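Fotard est un environnement de simulation destiné à l'évaluation de robots à deux bras, commercialisé sous licence annuelle par la société Dritex. Dans le cadre de sa revue des outils proposés aux laboratoires d'enseignement, le service des équipements pédagogiques de l'institut Ahonen s'est entretenu avec Kalevi Keskinen, responsable du produit.

## Une offre resserrée

La version examinée comprend 282 tâches domestiques, réparties en 8 familles : rangement, ouverture et fermeture, transfert d'objets, préparation de repas et autres gestes courants. « Nous avons longtemps hésité à élargir le catalogue, indique M. Keskinen. Nos clients demandaient surtout que chaque tâche soit documentée, avec un critère de réussite lisible par un enseignant comme par un ingénieur. »

La licence d'établissement est proposée à 1 630 euros par an, assistance comprise. Une formule limitée à un seul poste est facturée 1 297 euros. Interrogé sur la faiblesse de l'écart, notre interlocuteur le reconnaît volontiers : « La formule monoposte répond à des règles d'achat particulières. Dans la plupart des cas, je recommande l'autre. »

## Installation et prise en main

Le service a procédé à l'installation sur deux stations de travail. La documentation est rédigée en anglais ; une traduction française est annoncée pour novembre. Le module Rurkis, fourni avec la licence, permet de modifier la disposition d'une pièce, la position des objets et le choix des organes terminaux montés sur chaque bras.

Ce dernier point a retenu notre attention. L'utilisateur peut associer une pince d'un côté et une main articulée de l'autre, puis comparer les résultats avec ceux d'une paire identique. « Un établissement dispose rarement de deux bras strictement semblables, observe M. Keskinen. Le logiciel devait accepter des configurations dépareillées — c'était une exigence dès le cahier des charges. »

## Les tâches à deux bras

Les exercices de tiroir figurent parmi les plus demandés. L'un des bras agit sur la poignée, l'autre intervient auprès du contenu, et la difficulté réside dans la coordination des deux trajectoires. « Les étudiants programment d'abord chaque bras séparément, explique M. Keskinen. Ils découvrent ensuite que l'espace au-dessus du tiroir doit être partagé. »

Une pince à l'extrémité vert olive se tient près du coin supérieur gauche du tiroir ouvert, où se trouve une boîte jaune ; la main noire est placée au niveau de la poignée.
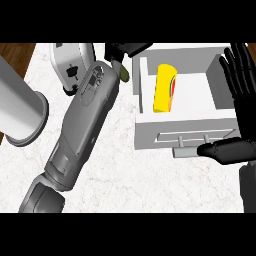 ## Limites relevées

Le service formule deux réserves. Les textures des plans de travail ne peuvent être remplacées que par lot, et l'export des journaux d'exécution demeure limité à un seul format. M. Keskinen confirme que ce second point est à l'étude, sans s'engager sur une échéance.

À la question de la transposition vers un robot physique, il répond avec prudence : « Un bon résultat dans Fotard autorise à préparer un essai réel. Il ne dispense pas de le conduire. »

Une période d'évaluation gratuite peut être demandée à Dritex par les établissements d'enseignement, sur présentation d'un projet pédagogique.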